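**Re: [textile-care] Bleeding reds and the cold rinse question**

On Thursday, March 12, 2026, Lefteris Lazaridis wrote:

> We run 13 mixed loads a day and I still get pink edges on the whites from one red lot. The supplier says the goods are colorfast to washing. I soaked a swatch cold for an hour and the water stayed clear. Can I rule out the dye and start looking at the machines?
>
> Also, does adding salt or vinegar do anything? My predecessor swore by it.

Lefteris,

No, you can't rule out the dye on that test. A still, cold soak with no detergent tells you very little about a warm wash with agitation. Loose dye that stays put in plain water can come off once you add surfactant and alkali, and it will go to whatever cotton is nearby.

Ask the supplier which test "colorfast" refers to. You want the method number, the temperature, and two separate grades: color change and staining. A fabric can keep its own shade nicely and still stain the adjacent strip. If they only quote the first grade, you have learned nothing about your whites.

For an in-house check I do the following:

1. Cut a piece from the seam allowance, plus one from a face area if you can spare it.
2. Stitch each to a strip of undyed white cotton.
3. Wash in a closed jar at your working temperature, with your working detergent dose. Shake it through the full wash time.
4. Rinse, separate, and dry flat, with the strips apart from the red.
5. Compare the strips with an unwashed one in daylight.

Run a blank jar with white cotton only. We skipped that at Pramer in August and blamed a red lot for what was iron in the water.

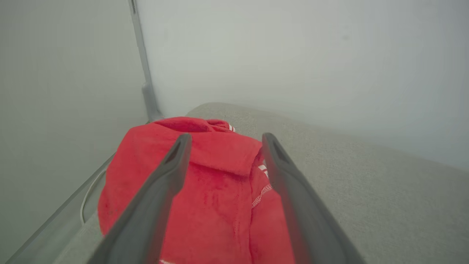 On salt and vinegar: neither will fix a finished dye. Salt is used in the dye bath to push reactive dye onto cotton, and it has no such job in your washer. Vinegar drops the pH, but a splash in an alkaline wash mostly just uses up alkali you paid for.

If the jar strips come out stained, wash the lot separately, hot if the fiber allows, until a fresh strip stays clean. If they never come clean, send the lot back. If they come out white, then look at the machines — drain valve first, then rinse level, then how long wet loads sit in the carts. Wet contact in a cart gives you exactly the kind of pink edge you mention.

What is the fiber content? Your first post didn't say, and for polyester I would change the test.

Kokkinos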